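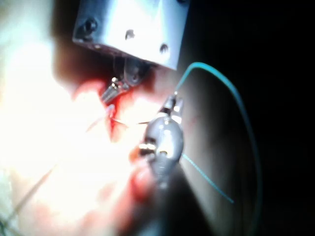
*Photo: Junhao Long / Allport Young Science Pages*

# Do Stitches Really Work Like Sewing?

People love to say that a surgeon closing a cut is "just sewing." Is that true? I had my doubts, so let's check.

Start with the needle. A sewing needle is straight. You push it down through the cloth, then reach under and pull it out the other side. Try that on a person! You can't reach under somebody's skin. So most needles for stitches are curved. The point goes in, travels around in an arc, and comes back up on the same side. One point for the doubters.

Now the thread. Doctors call it **suture** (say SOO-cher). Some kinds are nearly see-through and some are dyed blue so they show up well. You may hear that all stitches melt away by themselves. Wrong! Some kinds do break down slowly in the body. Others stay put until a doctor or nurse snips them out.

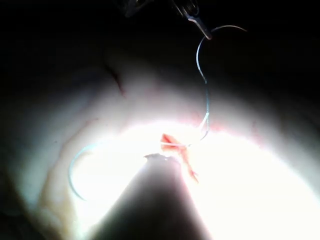
Fingers are another problem. When you sew on a button, you pinch the needle between your finger and thumb. Surgeons mostly hold theirs in the metal jaws of a tool called a needle driver. It gets a firm grip on something thin and slippery, and it fits into places where a whole hand would be in the way.

Does that make it easy? I asked Consuelo Benavides, who teaches stitching. She laughed at me. Her students tie 700 practice knots before she lets them move on, and she says knot number 5 usually looks terrible.

"Pull too hard and you hurt the tissue," she told me. "Too loose, and the edges don't meet."

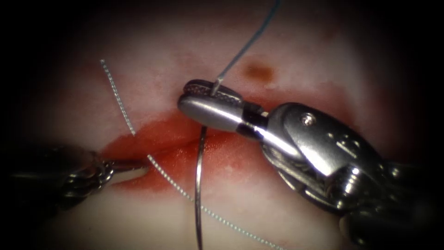 Why do the edges have to meet? Your body does the real repair job. It grows new tissue across the gap, and a small gap is easier to fill than a big one. The stitches only hold things still while that goes on. Anyone who tells you that stitches "heal" a cut has skipped the best part.

## Try it (with a grown-up)

Bend a pipe cleaner into a half circle. Cut a slit in a flat kitchen sponge. Can you push one end in on one side of the slit and bring it up on the other, without lifting the sponge? Now try with a straight piece. Don't take my word for which one wins.

## Words to know

**Suture:** the thread used for stitches, or one of the stitches.

**Needle driver:** a tool with jaws for holding a curved needle.

**Tissue:** the stuff your body parts are made of, such as skin or muscle.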